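Party Room Food Safety Checklist – Children's Birthdays
Gorkitz Community Kitchen, September
Checked by: Audrey-Anne Dhillon
Reviewed by: Solange Bélanger

1. Allergen sheet received from host family – Yes. One guest with a peanut allergy, one with egg.

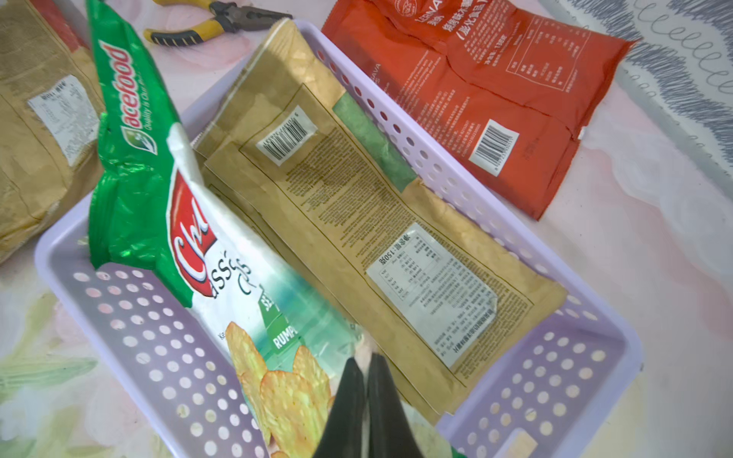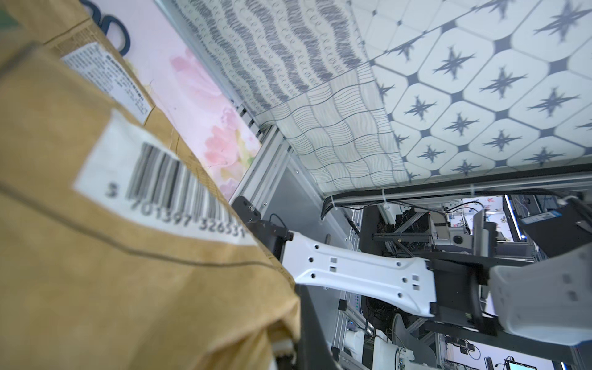

2. Ingredient labels kept until the end of the event – Partly. Marshmallow wrapper was thrown out before the check. Keep all wrappers in the labeled tray.
3. Silicone molds washed, dried and free of tears – Yes. Two Gagnon molds have cloudy spots. Acceptable.
4. Refrigerator at 40 °F or below – Yes. Read 32 at the back wall. Move the fruit cups forward.
5. Cake stored covered – Yes.
6. Candles and lighter out of children's reach – No. Lighter was on the serving counter. Corrected during check.
7. Choking hazards removed for under-fours – Yes. Grapes cut lengthwise.
8. Floteck drink dispenser, spigot cleaned – No. Residue inside the spigot. Take apart, wash, check again before Sunday.
9. Serving tongs, one per allergen group – Yes. 14 on hand.
10. Hand-washing station stocked – Yes. Paper towels low, pack of 100 on order.

Open items: 2, 8. Item 4 to be read again with the second thermometer.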